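Section 7: Teaching the Cup Chore

If you've come straight here from the unboxing section, go back and do the calibration first. I know, I skip things too, but the grippers need to know how far apart their own fingers are before any of this makes sense.

A word on what you're signing up for. People ask me all the time whether Marras can clear up after a party yet. My answer is that it can do a few small jobs on a good day, and stacking paper cups is the one I'd start with. Cups are light, they're cheap, and when one goes flying the only thing hurt is your pride. They're also harder than they look! A paper wall gives when you squeeze it, and a cup that has gone slightly oval won't slide into its neighbor.

So you're going to show it how, with your own hands, lots of times.

Before you start

1. Clamp your work board to the table at both sides. If you can shift it with a push, tighten the clamps.
2. Put a stack of cups, mouth up, on the right side of the board. Keep a few spares out of reach.
3. Slip your hands into the grippers and open and close each one fully. You want the whole travel, no sticking.
4. Run the cables back over your wrists and give them some slack. (I tape mine. Costel Pavlović thinks tape is a crime and uses a hook and loop strap, so take your pick.)
5. Check that the dotted markers on top of both grippers are clean and facing up.

Caution: Don't wear the grippers with a loose sleeve. Roll it up past the elbow.

Recording a demonstration

6. Start the recording in Eka and wait for the tone. Anything you do before the tone is lost.
7. Pick up one cup with the left gripper, near the base, where the paper is stiffest.
8. Bring the right gripper in and steady the cup between the two. Go slowly here. I spent my first evening whipping through this step and every single take had to go in the trash.
9. Turn the cup until the mouth points the way you want it, let go with one hand, and lower it onto the stack.
10. Open the gripper all the way before you pull back, then hold still until the second tone.
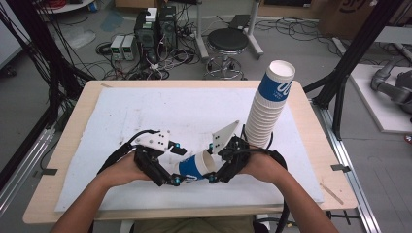 Farhad Shahbazi wrote in after the last edition to say that he'd recorded 108 takes of step 8 and his machine still crushed one cup in every batch, and couldn't a kid do this faster? He wanted to know why the guide made it sound like a chore the thing could really take over.

Fair question, and I've toned down the wording since he asked. Yes, a kid is faster. My own setup got decent after 600 takes and I'd call it dependable at 2000, and by dependable I mean I'll leave the room but not the house. What fixed the crushing for me was variety. Start some takes with the cup lying down and some with it standing, turn it a different way each time, and let the stack lean a bit now and then. If every take looks the same, the machine learns one cup in one spot and falls apart when you nudge it.

Note: Bad takes aren't all bad. If you fumble a cup and recover it, keep the take and tag it "recovered" in Eka. If you fumble and it ends up on the floor, delete it.

When things go wrong

The cup pops out sideways: you're gripping too close to the rim. Move down toward the base.

Cups jam halfway onto the stack: the new one is tilted. Slow down in step 9 and line up the rims before you let go.

Eka says "marker lost": your hand rolled too far over, or one gripper hid the other. Bring your elbows out a little and try again - this one took me forever to get used to.

Your hands ache: stop. I mean it. Tired hands make sloppy takes, and the machine will happily copy sloppy.

Once you've got a batch you're pleased with, leave the board and the stack where they are and go on to Section 8, where we train on what you recorded and let Marras have its first go alone. Have the spare cups handy for that one.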